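Two arms, one microwave: a closer look at the Vevard kitchen kit

Posted in June by the Enness Bench Notes desk
21 comments | 463 shares

Ultden has a new package for labs and small shops that want a two-armed robot doing kitchen chores. It is called Vevard, and the sales sheet leads with appliances: doors, buttons, dials, lids. The pitch is that you supply the counter and the oven, and the kit supplies everything else, including up to 200 recorded practice runs to start your training from. We have heard versions of this pitch before, so we went in with low expectations and a list of questions.

The microwave is the task Ultden likes to show first. It's a fair choice. A microwave door swings, sticks at the latch and likes to drift, and the buttons are small and close together. One arm has to mind the door while the other does something useful, or the second arm is an expensive ornament. Vevard splits the job in the obvious way, with one gripper up against the inner side of the open door and the other over by the control panel.

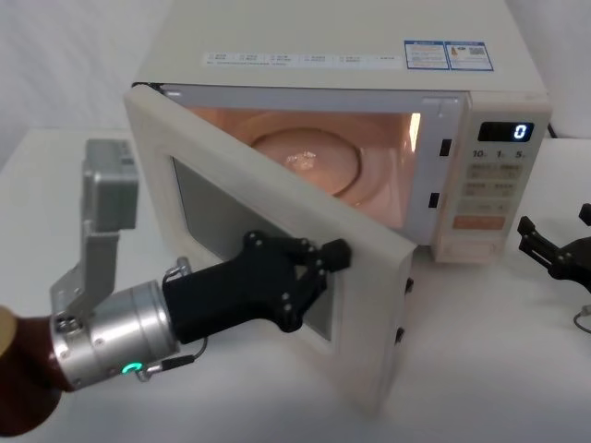 What the kit claims

Ultden says the kit handles "most countertop appliances." We asked for a list and got 21 models, which is a decent number but a long way from most. All of them have a side-hinged door. If yours drops down from the top like a small oven, you are on your own for now, and the sales sheet doesn't say so anywhere that we could find.

The button work bothers us more. Flat buttons with printed labels are hard for a two-finger gripper, and the fingers on this one are blunt, squared-off things. Pressing with one fingertip is fine if the arm lands where it should every time. Ultden quotes a success rate in its brochure and then doesn't say how many tries it comes from, or whether a person moved the oven between them. Until we see that, we're leaving the number out of this newsletter.

We do like the wrist cameras. The view from the head is good for planning, but once an arm is in front of the door it blocks a lot of what you want to see. A camera down at the gripper gets you the edge of the door and the latch slots from close up, and you can watch the other arm come in toward the panel. Anyone who has tried to train a door task from a single high camera will see the appeal.

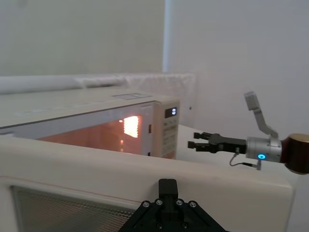
Wrist camera view over the open door, with the second arm at the control panel side.

Cables are a smaller gripe. Each gripper has a thin one looping around under the wrist, out in the open. Ultden says a clip set is coming. Rajput, which sells a competing kit, runs its cables through a sleeve and charges extra for it, so take your pick.

Then there's the contract. Support is included for 2 months, and after that you pay by the call. Replacement fingers come only from Ultden. The practice runs are yours to use in-house, but the license gets vague about sharing anything trained on them – read that page twice if you publish your work.

Would we buy it? For a lab that already wants two arms and has someone on staff to tune them, Vevard could save a good deal of setup. For a shop hoping to plug it in and have lunch heated, no. We've asked Ultden for a loaner to use with our own oven and our own bad lighting, and we'll print the results whether or not they like them.

Recent items
Rajput sleeve kit: worth the extra?
Reading the fine print on robot training data
Gripper fingers, blunt and otherwise
Reader mail: drawers that won't close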